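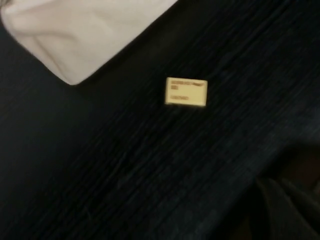
Blurred wrist frames: drop them or keep them?

Posted in Methods & Results by gruvex_fan, March, 9:42 pm
14 replies · 3 shares

So I've been going through the Lalley write-up from Luana Fagundes's group and I need a sanity check. The claim is that if you train a pick-and-place policy on 200 demos and leave the motion-blurred wrist frames in, it does better than if you filter them out first. I always filter! Everyone I learned from filters. Their set came to 2437 frames flagged as blurred (small block, cloth, canvas pouch, that sort of thing) and they kept every one of them.

My own run is a lot smaller – one arm, black tabletop, a soft pouch – and I'm seeing the same direction, which bugs me because I don't have a good story for it.

Reply from Hoshino_bench, 10:05 pm

My story would be that your filter is throwing out the approach. The wrist camera moves most when the arm is heading for the thing, so those are the frames you lose, and then the policy has a hole right where it has to decide where to go. Try keeping the blur but dropping the long pauses instead. I did that on a pouch task and liked it a lot better.

What does your fixed view look like when the gripper goes into the pouch? Mine is mostly arm and cable by then.

Reply from gruvex_fan, 10:18 pm

Pretty much that, yeah. Gripper down in the fabric, cable looping over the wrist, and you can't read much about the fingers from the side. 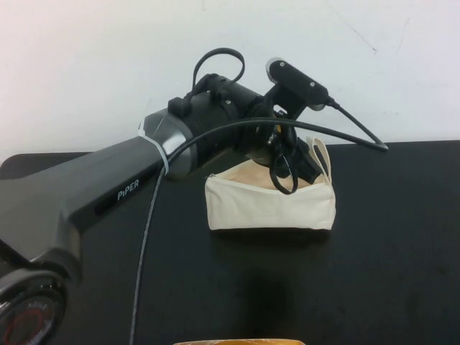

Reply from vamton_dave, 10:51 pm

Going to disagree with both of you. I read the same write-up and they only ran 5 seeds per condition, and the gap between conditions is smaller than the spread inside one of them. Look at the second plot, not the first. I'd call that a tie. Also they changed the crop size halfway through (it's in the appendix) and I can't tell which seeds got which crop.

Blur in training only helps if you have the same blur at run time. Slow your arm down and you've taught it to expect smears it never sees.

Reply from gruvex_fan, 11:10 pm

OK the crop thing I missed completely, thank you. I'm less sold on the slow arm point though, my playback speed matches my demo speed so the smears ought to match too. What I can do is rerun both versions with the same crop and 5 seeds each, and log where the gripper is when it commits to closing. Right now I only log success, and that tells me nothing about the moment when it's still open over the table with the bag right behind it. 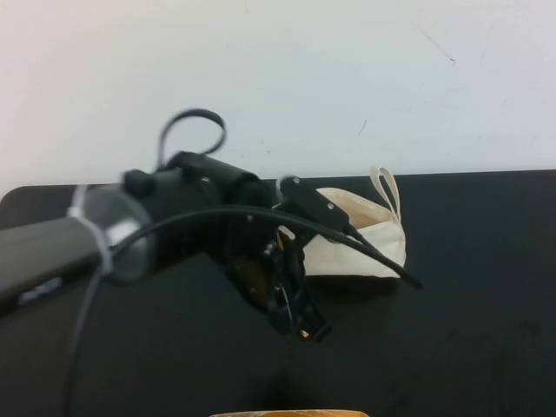 I'd also like to split the blurred frames by joint speed, because a wrist roll and a straight reach smear very differently and I've been lumping them together. If Hoshino_bench is right, only the reach ones should matter.

Reply from Hoshino_bench, 11:24 pm

Do the split first, it's cheap. And post the bad seeds too please!

Reply from vamton_dave, 11:31 pm

Seconded on the bad seeds. Still say it's a tie.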